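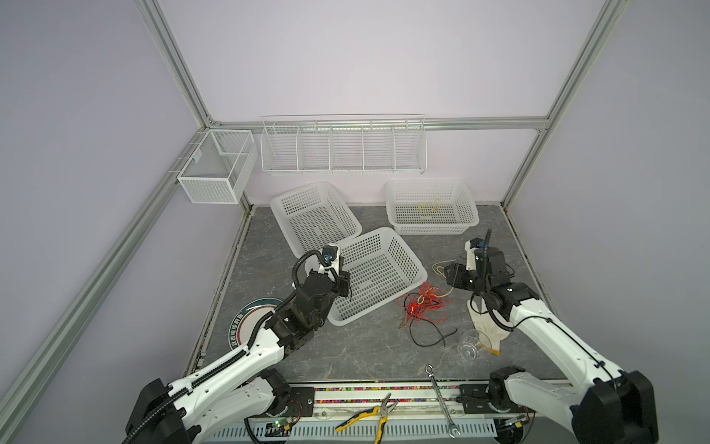
Cell, both arms, three baskets on the floor.

Sunday, 9:40

Closto (our music bot) stopped playing for the Udell server overnight. Text commands fine, joins voice fine, no sound. Log is full of 403s from the track host. Same thing on the test server, so it isn't their permissions.

Counted failures since midnight: 128 requests, 79 refused. The ones that worked were all uploads people had made themselves. Anything from the Irell catalog fails.

Read Irell's developer page again. Streaming to voice channels now needs a partner key – it used to be allowed on the free tier. No email about it that I can find, checked spam too.
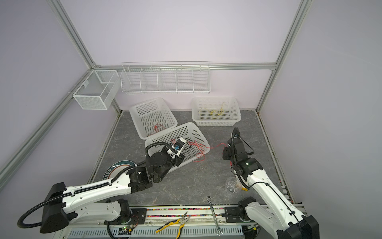
What I tried

1. New token. Same 403.
2. Dropped the request rate to one every 30 seconds. No change, so it isn't throttling.
3. Pointed the test server at Caron instead. Plays, but search is poor and live versions come up first.

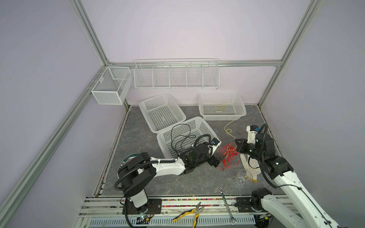

Baskets and wire rack, same corner.

11:15

Turned Irell off in the config. Users now get "source not available" instead of silence. Should have had that message from the start.

Caron free tier stops at 500 plays a day. We'd pass that on a weekend, so queue length per server has to come down first. Cache search results as well, most servers ask for the same few songs.

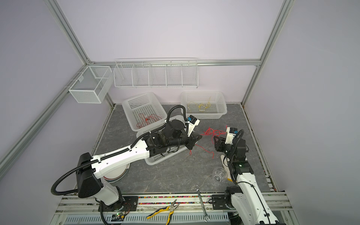
Don't want to go the route of ripping audio from video pages. Other bots got letters for that and I'd sooner run with a smaller catalog.

To do: post a notice in the support channel, ask Irell what a partner key costs, fix the volume command (still resets on skip, open since April).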